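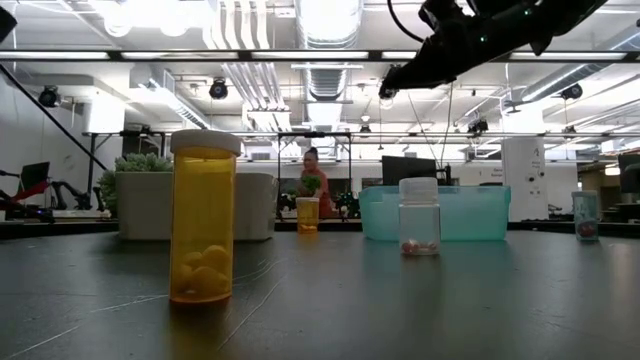 Two amber pill bottles and a clear jar with a white lid on a dark gray tabletop.

The Parish Nurse Ministry at Holy Cross, Fistley

The parish nurse ministry is the part of Holy Cross I know best, so when the website people asked for an entry on it I put my hand up before anyone else could. I've kept to what I remember and what's in the green binders in the vestry closet. If I've got a name wrong, grab me after the ten o'clock.

Origins

It began as a blood pressure table. Luminița Coman had just retired from the hospital in Clunalano and couldn't stand sitting still (her words!), so one Saturday she set up a card table at the back of the hall during the rummage sale. People lined up past the coffee urn. By the end of that winter she was there twice a month, and Father Buschmann asked the parish council to make it a proper ministry with its own line in the budget. They gave it $475 for the first year, and she spent most of it on a decent cuff and a filing cabinet. The cabinet still sticks.

The name took a while to settle. It was the Health Table, then the Care Circle, and for one unhappy season the Wellness Apostolate, which looked terrible on the bulletin. Parish nurse ministry is what everybody said anyway.

What the ministry does

Home visits are the heart of it. A nurse and a second parishioner go together, usually on a weekday afternoon, and stay as long as they're wanted. They don't give medical treatment. They'll sit with you while you sort out your questions for the doctor, drive you to an appointment, or help you read a letter from the insurance company — I've had that one done for me, and I was very glad of it. If someone would like Communion at home, the visit is arranged with an extraordinary minister so it can all happen in one go.

There's also the anointing Mass each January, with lunch afterward. I've been on soup for that lunch more years than I care to admit. We set 50 places and always end up dragging out more chairs, and the barley soup goes before the chicken noodle every single time, so please stop telling me to make more chicken noodle.

The prayer chain

The prayer chain started on paper, a phone tree with arrows going everywhere, and I was somewhere near the bottom, so the news reached me last and a little bent out of shape. Once I was asked to pray for a man's new hop. It was his hip. These days the chain goes out by email, with phone calls for those who prefer them, and the list stands at 357 households. First names only, please, and ask the person before you send theirs in.

Hatice Taşdemir and the hall years

Hatice Taşdemir isn't a member of the parish, but I can't write this without her. She ran the neighborhood senior lunch out of our hall while their own building was being repaired, and she and Luminița hit it off right away. They began the caregivers' evening together, and it's still open to anybody in Fistley, whatever church they go to or don't. Hatice leads the first half hour and then it's tea and talking. I went all through my mother's last illness and I don't know what I'd have done otherwise.

Funding

The ministry gets a small yearly amount from the parish and keeps a second collection in Lent. The largest single gift so far was $2000 from the Trutance family, given in memory of their aunt Rose, and it paid for the wheelchair ramp at the side door. There's a little plaque by the railing.

See also

Bereavement group; Homebound Communion; Holy Cross hall and kitchen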